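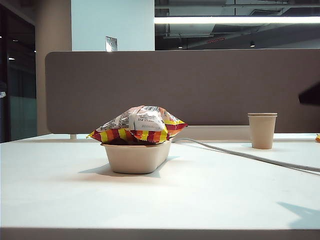

Flinelel Introduces Molded Pulp Tray and Kraft Cup Set for Office Snack Service

ESTERSTEAD – Flinelel, a supplier of disposable serviceware for workplaces, today announced a two-item set for desk and break room snack service. The set consists of a rectangular molded pulp tray and a plain paper cup. It is sold under the Mellier name and will be available to contract customers in November, with open ordering to follow.

The Mellier set is intended for offices that hand out packaged snacks and a drink at the desk, at meetings or from a shared counter. Both items are supplied unprinted. The tray is open-topped, with rounded corners, sloping sides and a flared rim. The cup has a rolled rim and tapers toward the base so that it nests with others in a sleeve.

"Most of the requests we get from office managers are about what happens to the snack between the cabinet and the desk," said Zhenhua Lu, product manager for serviceware at Flinelel. "A bag of chips has no flat side. It slides off a stack of papers and it does not sit well on a round plate. We wanted a tray that a bag could be dropped into in any direction and carried with one hand."

Tray design

The Mellier tray is formed in a single piece. There are no folded corners, glued tabs or inserts. The sides slope outward from a flat base, and the rim extends past the side wall to give the fingers something to hold. The color is the natural beige of the pulp. Flinelel does not apply a dye or a printed mark to the outside of the tray; the product code is pressed into the underside.

The opening was sized with the common single-serve bag in mind. Pillow bags vary a good deal in width, and a bag that has been filled with air at the plant is wider and rounder than the same bag after it has been opened. Flinelel decided early in the project that the tray did not need to enclose the bag. A puffed bag may rest across the opening with its corners over the rim on either side. Once the bag is opened and pressed down, more of it settles into the tray, and loose pieces fall on the pulp surface instead of the desk.

The tray can also be used without the bag. Dry snacks such as shrimp sticks, crackers, nuts and puffed corn may be poured directly into it. It is not recommended for soups, sauces or hot oil.
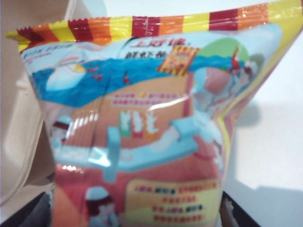 Fit checks with retail snack bags

Fit checks were carried out by Wei, a packaging and layout studio that works with Flinelel on product trials. Checks were done on ordinary white desks, using bags bought at retail. The snacks included 上好佳 shrimp sticks (鲜虾条), a glossy bag with a striped top seal and a sawtooth edge.

Glossy film was a particular concern. Two smooth surfaces in contact tend to slip, and an inflated bag on a coated plate can rotate or slide off when the plate is tilted. Uncoated pulp has a matte, slightly rough surface. Wei reported that bags placed on the Mellier tray stayed in position during normal carrying, and that the trial team preferred the rectangular shape to the round and oval shapes tried at an earlier stage.

The studio also looked at placement. Bags were set down lengthwise, crosswise and at an angle, seal side up and seal side down, and the tray was then moved a short distance along the desk by pushing on one side. The flared rim was raised slightly as a result of this work. In the earlier version, the longer bags could touch the desk at both ends and drag when the tray was pushed.

"We tried to use the desks as people leave them," said Wanting Tang, who led the checks at Wei. "A cable across the surface is normal. A cup toward the back of the desk is normal. If a tray only works on a clear surface, it is not much use in an office. Our main note to Flinelel was to keep the base flat and leave off the feet, as feet catch on cables."

The production tray follows that recommendation. The base is flat across its full area, and the outside corners of the base are rounded.

Cup design

The Mellier cup is a kraft-colored paper cup meant for water, tea, coffee or a small portion of dry snacks. It was matched to the tray in color as closely as the two materials allow. Paper and molded pulp take light differently, and customers should expect a small difference in shade between the two items and between production lots.

The cup is unprinted on all sides. Offices that need to mark cups by name can write on the outer surface with a standard felt marker. A lid is not included in the set. Flinelel is reviewing whether to add one and will make a decision after the first season of orders.

Suggested desk layout

Flinelel is including a one-page layout note in every case. The note was prepared with Wei and is written for the person who sets up a meeting room or a row of shared desks. Its main points are as follows.

Place the tray near the center of the work area, with a long side facing the user.

Place the cup to the right of the tray and farther back, close to the divider if the desk has one. Reverse this for left-handed users.

Leave a hand's width between the tray and the front edge of the desk.

Route cables behind the tray where possible. Where a cable has to pass in front of the cup, lay it flat before the cup is filled.

Set the bag with its printed ingredients panel facing up, so that the user can check for allergens before opening it. This applies in particular to shrimp, peanut and milk products.

After use, empty crumbs into the trash, remove the bag and stack the trays.

Snack bags made of plastic film should be kept separate from the pulp and paper items at disposal. Acceptance of used food containers differs by location, and customers are advised to confirm the rules with their waste hauler before setting out a separate bin.

Packing and storage

Trays and cups are packed together. A standard case holds 40 trays and 40 cups, with the trays nested in one stack and the cups in sleeves of 8. A bulk pack of 2000 sets is offered to contract customers and ships on a single pallet. Sample packs contain 10 sets and may be requested by any business address in the delivery area.

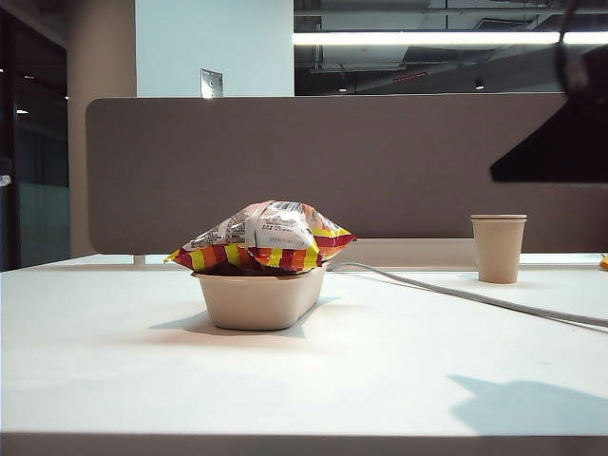 Cases should be stored indoors in a dry place, off the floor and away from direct heat. Molded pulp takes up moisture from the air, and trays held for long periods in a damp room may lose some stiffness. Opened sleeves of cups should be folded closed between uses. Flinelel recommends that stock be used in the order in which it is received.

Nested trays can be separated by holding the lower tray at the rim and lifting the upper one at a corner. Trays that resist should be turned slightly. They should not be pulled apart by the side walls.

Availability

The Mellier set will be distributed from the Flinelel warehouse in Esterstead. Existing contract customers may add it to their regular deliveries without a change in terms. The tray and the cup will also be listed as separate items for customers who already have a preferred cup or who use the tray for other purposes, such as sorting small supplies.

Orders received before noon will leave the warehouse on the next working day. There are no Sunday deliveries. Customers who currently receive the older round tray will be contacted by their account representative about remaining stock – the round tray will continue to ship until it is used up, after which the rectangular tray will take its place in the catalog.

About Flinelel

Flinelel supplies disposable trays, cups, bowls and related serviceware to offices, schools and meeting venues. The company is based in Esterstead.

About Wei

Wei is a packaging and layout studio. It carries out fit checks, desk and counter trials and instruction writing for makers of everyday goods.

Press contact

Flinelel Serviceware Desk, Esterstead
Requests for sample packs and for the layout note should state the business name, the delivery address and the number of desks to be served.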